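4.3 Setting up the Leneris field radio for a training exercise

Read this section before the unit leaves the assembly area. It covers the Leneris handset and the Promthorpe base station used by range staff. For live-fire serials, follow the range orders first and this manual second.

Before you start

Check that you have the handset, one charged battery, the whip antenna and the exercise frequency card. Cards are issued by the signals desk and are valid for one exercise only.

1. Fit the antenna before you switch on. Turn it clockwise until it stops.

2. Slide the battery in with the contacts facing down. The latch clicks when it is seated.

3. Turn the power knob to LOW. The display shows the self-test and then the last channel used.

4. Hold MENU for 3 seconds and select EXERCISE.

5. Enter the channel from the card and press SAVE. If the display shows E7, the channel is locked - return the handset to the signals desk.

6. Call the base station and wait for a reply. Give your call sign and grid only. Do not give unit names over the air.

CAUTION: Never transmit with the antenna removed. The output stage will be damaged and the repair is not covered.

CAUTION: Stay at least 300 meters from marked demolition areas when transmitting on HIGH. Switch off fully if the range officer orders radio silence.

Note: Range on LOW is 400 meters in woodland. Move to HIGH only if the base station cannot read you.

4.4 Safety stop

Any person on the exercise may call a stop. Press the orange key twice and say "Stop, stop, stop." All handsets on the net sound a tone for 7 seconds. Weapons are made safe and vehicles halt where they are. Only the range officer can restart the serial.

Note: Units training at Cellonthorpe use the Fuentealba repeater on the east ridge. It is shut down for servicing every Sunday, and stop calls must then be relayed by vehicle radio.

Report faults in this section to Javiera Jara at the signals desk. Quote the handset serial number and the software version shown at start-up.
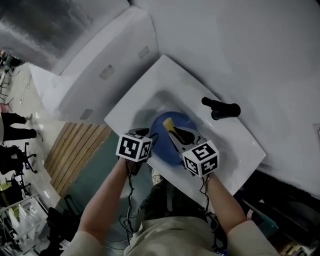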